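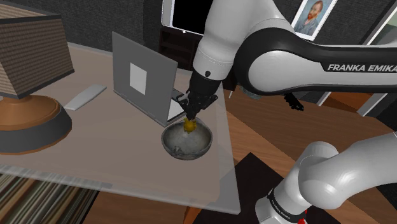 Foro de Automatización y Puesto de Trabajo › Preparación de pedidos y manipulación › Paso de simulación a planta: qué cambia para el turno

torno_y_medio
Mensajes: 173

Abro hilo para recoger experiencias. En Drurard preparamos kits de menaje y pequeño regalo: un recipiente, dos o tres piezas sueltas dentro, ficha y caja. Hasta ahora lo hacen siete personas por turno en mesa. La dirección quiere meter un brazo de siete ejes en la operación de colocar pieza en recipiente, y la integradora (Doteo) lleva desde noviembre entrenando y evaluando la política de agarre en simulador.

Mis dudas no son de par ni de repetibilidad, eso viene en la hoja de características. Son estas:

Qué pasa con el puesto cuando la parte repetitiva se va al brazo y queda la reposición, el control visual y las incidencias.
Quién valida que lo que se ensaya en simulación se parece a lo que hay en la mesa.
Cómo se redacta la nueva ficha de puesto para que no sea la antigua con una línea más.

Gracias por adelantado.

mordaza_blanda
Mensajes: 2216

Sobre lo segundo. En los ensayos de vuestra integradora hay una mesa con portátil y lámpara, un cuenco y un objeto irregular pequeño. Para aprender a coger y soltar sirve: el entorno cargado obliga a la percepción a discriminar. Para dimensionar una célula no sirve de nada. No hay alimentador, no hay caja de salida y no hay nadie al otro lado de la mesa metiendo la mano.

Yo pediría una segunda tanda con vuestra geometría real, aunque sea con mallas simplificadas. El dato de éxito de agarre sobre una escena doméstica no se puede trasladar a un compromiso de cadencia.

torno_y_medio
Mensajes: 174

Eso mismo planteé. Respuesta de Doteo: 4000 episodios con variación de objeto, posición e iluminación, y que el ajuste fino se hace en planta. No me han dado el desglose de fallos.

prensa_fria
Mensajes: 891

Discrepo con mordaza_blanda. La escena es lo de menos si la aleatorización está bien hecha. En Wosville entrenamos con entornos que no tenían nada que ver con el taller y la transferencia fue aceptable. Lo que nos falló fue el contacto: piezas blandas y superficies irregulares, con un coeficiente de fricción puesto a ojo. La pinza cerraba bien en simulación y en la mesa la pieza giraba entre los dedos al levantar.

Pregunta concreta para la integradora: qué modelo de contacto usan y con qué se ha identificado.

mordaza_blanda
Mensajes: 2217

No discrepamos tanto. Yo hablo de cadencia y de espacio compartido, tú de agarre. Son dos validaciones distintas y la integradora está presentando una como si fuera las dos.

relevo_noche
Mensajes: 58

Escribo desde el otro lado. Soy operaria en una línea de kits donde entró un brazo hace 2 años. Datos de puesto, por si ayudan al que abrió el hilo:

Antes: colocar, revisar, cerrar. Ciclo corto, mucha muñeca, conversación con la de al lado.
Ahora: reponer bandejas, rearmar tras parada, retirar piezas mal soltadas, firmar el registro. Menos muñeca, más de pie, y bastante más rato sola.

La carga física bajó en la mano y subió en los hombros, porque las bandejas de reposición se diseñaron para el brazo y pesan más que las cajas de antes. En el estudio ergonómico no salía porque se hizo sobre el puesto viejo. Pedid que se repita a los pocos meses de arrancar, con el puesto tal como queda.

Otra cosa. El ritmo ya no lo llevas tú. Con una parada corta cada poco no puedes empezar otra tarea, pero en el papel consta como tiempo disponible y te lo llenan.

prensa_fria
Mensajes: 892

Lo del tiempo disponible es un problema de medición, no del brazo. Si las microparadas se registran con causa y duración, se ve que ese tiempo no se puede asignar. Nosotros bajamos el umbral de registro y la discusión con producción se acabó en una semana.

relevo_noche
Mensajes: 59

Se acabaría para producción. En mi línea las causas las teclea la operaria, de una lista cerrada, y la mitad acaba en "otros" porque la lista la escribió alguien que no ha estado allí un turno entero. El registro vale lo que vale la lista.

prensa_fria
Mensajes: 893

Ahí te doy la razón. La nuestra la rehicimos con el turno de tarde. Se quedó en menos causas y mejor definidas.

cota_cero
Mensajes: 640

Añado la parte normativa sin extenderme. Que el brazo se venda como colaborativo no convierte la aplicación en colaborativa. La evaluación de riesgos es de la aplicación completa: brazo, pinza, pieza, recipiente y tarea. Unos dedos angulosos apuntando hacia abajo sobre una mesa donde alguien repone a mano son un punto de atrapamiento y de presión localizada, y eso se mide con la pinza definitiva montada. Si la pinza cambia tras el ajuste en planta, se vuelve a medir.

Y un detalle que se olvida siempre – el recipiente. Si es rígido y pesado, el borde es el otro lado de la pinza cuando la mano está en medio.

torno_y_medio
Mensajes: 175

Apunto las dos cosas. El recipiente nuestro es gres, así que rígido y pesado.

Sobre la ficha de puesto, tengo un borrador con dos perfiles: "alimentación de célula" y "verificación e incidencias", con rotación a mitad de turno. La categoría del segundo sería superior. La dirección acepta la rotación y no acepta la categoría.

relevo_noche
Mensajes: 60

Si rotan todas, todas hacen el segundo perfil. Es normal que no quieran pagar la categoría y es normal que vosotros la pidáis. En mi empresa se cerró con un complemento por hora efectiva en célula. No es lo ideal, porque con la célula averiada no se cobra, y justo entonces es cuando más se trabaja.

mordaza_blanda
Mensajes: 2218

En Vida se pactó al revés: complemento fijo por estar formada, se use o no ese día. La formación incluía recuperar la célula desde paro protegido, reenseñar un punto y leer el histórico de fallos. Con eso bajaron las llamadas al técnico y el argumento de la categoría se sostuvo solo. Si la formación se queda en "pulsar rearme", no hay argumento.

cota_cero
Mensajes: 641

De acuerdo con lo de la formación, con una salvedad: reenseñar puntos requiere modo manual con velocidad reducida y mando de validación, y tiene que quedar escrito quién está autorizada. He visto el permiso dado de palabra un domingo y retirado el mismo día.

torno_y_medio
Mensajes: 176

Tengo reunión con la integradora a las 10:00. Llevo: desglose de fallos por causa, modelo de contacto, tanda con la geometría de nuestra mesa, medición de fuerza con pinza y recipiente definitivos, peso de las bandejas de reposición y contenido de la formación. Si alguien tiene una lista de causas de microparada que funcione, la agradezco por privado.

prensa_fria
Mensajes: 894

Te la paso esta tarde. Quítale lo de los ventosas, que es de otra línea.

relevo_noche
Mensajes: 61

Y que la lea alguien de la mesa antes de cargarla en el sistema.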